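Cuaderno del taller, 4 de noviembre de 2023

Tema del día: las cajas pequeñas para la mercería y los repuestos. ¡Por fin! Llevábamos desde julio con los botones en sobres de papel y los corchetes en un tarro de mermelada, y cada vez que alguien pedía una pieza suelta había que volcarlo todo encima de la mesa. He empezado por el cajón de Wekmont, el más desordenado, y me lo he pasado en grande.

Lo que había dentro: 1288 piezas según la hoja vieja. No las he vuelto a contar todas, pero sí la bolsa de automáticos, que ponía 200 y trae 200. Buena señal. Las anillas de Kováčik venían mezcladas con las de Jamelel, que son casi iguales salvo por el canto (las primeras lo tienen redondeado, se nota con la uña). Separadas ya.

Para lo que usamos a diario me quedo con las de dos compartimentos. He probado de cuatro tamaños y las de muchas casillas me gustan menos: se llenan de restos, una casilla acaba siendo «varios» y vuelta a empezar. Con dos huecos la decisión es rapidísima. Izquierda, pieza nueva; derecha, pieza recuperada. Lo he apuntado también en la puerta del armario para que lo hagamos todos igual.

La rosa y blanca me tiene encantada. La tapa lleva bisagra y se abre del todo, hasta quedar plana sobre la mesa, así que no hay que buscarle sitio ni sujetarla mientras se eligen piezas. La bandeja es blanca y eso ayuda muchísimo con los corchetes oscuros, que en la caja antigua desaparecían. Delante tiene un cierre pequeño, en el centro, justo debajo del borde.

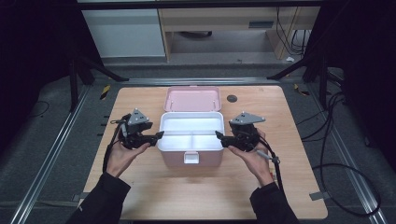 Romana Vrabec pregunta si dos huecos no se quedarán cortos para los corchetes, que van por parejas, macho y hembra, y si no convendría enhebrarlos en un hilo antes de guardarlos. Me parece una idea estupenda. Con hilo encerado, en tiras de diez parejas, cabrían de sobra y además se ve de un vistazo cuánto queda. Lo pruebo con los negros primero.

Otra cosa que salió hablando: el peso. Los remaches de Skamine vienen en bolsas de 600 gramos, y una bolsa entera en una caja así me parece demasiado para la bisagra si alguien la levanta por la tapa. Media bolsa como mucho, y el resto al estante de abajo en su envase. La regla, para todos: se coge siempre por la base, con el cierre echado.

Etiquetas: en el frontal, a un lado del cierre, nunca en la tapa. Abierta, la tapa queda hacia atrás y la etiqueta no hay quien la lea. Letra grande, rotulador negro, el nombre de la pieza y la medida. Nada de códigos, que el verano pasado inventé unos preciosos y a las dos semanas ya no sabía qué significaban.

Pendiente:
Enhebrar los corchetes negros y ver si se enredan.
Pedir más hilo encerado.
Pasar las anillas de Jamelel a caja propia.
Corregir la hoja de Wekmont, que tiene dos líneas repetidas.
Mirar si las cajas se pueden apilar cerradas sin que resbalen. Si aguantan bien, el cajón de las cremalleras va después.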